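Ready for High Water: Household Tips for a House Below a Slope

Home and Yard - Seasonal Tips

We live in Pliltbridge, on the low side of the river road, and every November the same question comes back: what should be ready in the house if the water or the mud comes down in the night? These are the tips our household uses. Some I learned from neighbors, some I learned the hard way.

1. Keep one set of dry clothes per person, folded and together

Put a shirt, long pants, underwear and two pairs of socks in a strong plastic bag. Press the air out and close it well. Fold the shirt flat first, on a bed or a table, so the bag stays thin and fits behind a door or on a high shelf.
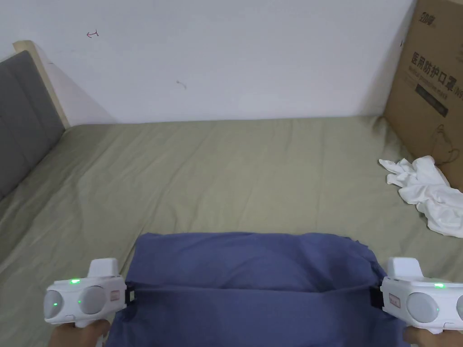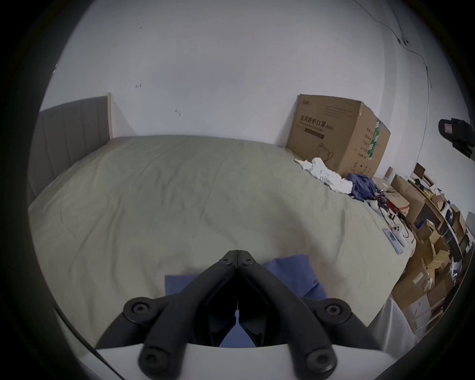
2. Store the bags upstairs

Many people keep the emergency things in the basement, where there is space. In a flood this is the first room you lose. Ours are in the bedroom closet, on the top shelf, with the flashlights. If your house has only one floor, use the highest shelf that the smallest adult can reach without a chair.

3. Practice the shut-offs

Every adult should be able to close the water main and switch off the electricity in the dark. Paint the handle of the water valve with bright paint. Hang a small wrench beside it on a string. Never touch the electrical panel if you stand in water or if the floor around it is wet - go out and call the power company.

4. Fill the water before you need it

When the warning comes in the evening, fill clean bottles and pots first, and after this the bathtub. The tub water is for the toilet and for washing floors, not for drinking. We keep 15 large bottles for drinking and change them in spring and again in November. I write the month on the cap with a marker.

5. Sandbags, and how not to waste them

Fill a bag only a little more than half. A full bag is hard like a stone and leaves gaps on both sides. Fold the open end under, lay it toward the water, and step on each bag before you put the next one. For our kitchen door, 6 bags in two rows are enough with a plastic sheet under them. If you order from Edetier at the edge of town, ask for the woven bags. The thin ones tear when you drag them.

6. Papers

Insurance policy, house papers, passports, medicine list. Make copies and put them in a zipper bag inside a second zipper bag. Take pictures of each room with your phone, with the closets open, and send them to a relative in another town. After the last high water our insurer wanted proof for the washing machine, and the repair alone was $1,987. We had the receipt only by luck.

7. After the water goes down

Do not run the pump at full speed if the basement is deep in water and the ground outside is still soaked, the walls can be pushed in. Take out a part, wait one day, mark the level on the wall and look if it rises again. We have a small Ravex pump, loud but reliable, and it moves some 1,000 gallons in an hour when the hose is not bent.

Shovel the mud while it is still soft. Dry mud sets in the corners and takes double the work. Wear rubber boots and gloves, also for small jobs, and wash your hands before eating even when they look clean.

8. Drying the rooms

Open windows on two opposite sides when the air outside is dry. Pull the furniture away from the walls by the width of a hand. Wet carpet padding must go, I never saw one that lost the smell. Khumalo Hardware on the main street rents fans and dehumidifiers, but they are gone quickly, so call early in the morning.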